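21 Apr 2026

Slept badly, up too early, and decided over my first cup of tea that the big grey bin was going to get dealt with before anything else. It has been my dumping ground since September and I'm a bit ashamed of it. Anything I can't find a home for goes in there, and then I go and buy another one!

I put it up on the pale table so I wouldn't have to bend (my back is still cross with me after all that digging at Povina). Zixuan Xu rang halfway through and kept me talking for 18 minutes – mostly the Numarska trip and whether we can still get the cheap train.

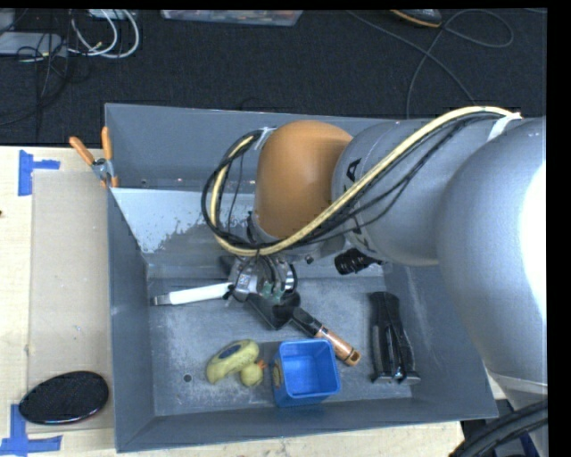 The grey bin on the table, long white handle and blue container still in it.

The floor of the bin is scuffed to bits but I'm keeping it. A new one from Brunen is 16 pounds and would look just the same by summer. The white-handled thing can live by the back door, I think, or possibly under the sink. Couldn't decide about the blue container, so I had toast.

Walked to the post office after, 2,319 steps there and back according to my phone. Rain on the way home. Must ring Zixuan about the tickets tomorrow – and find the receipt for the boots.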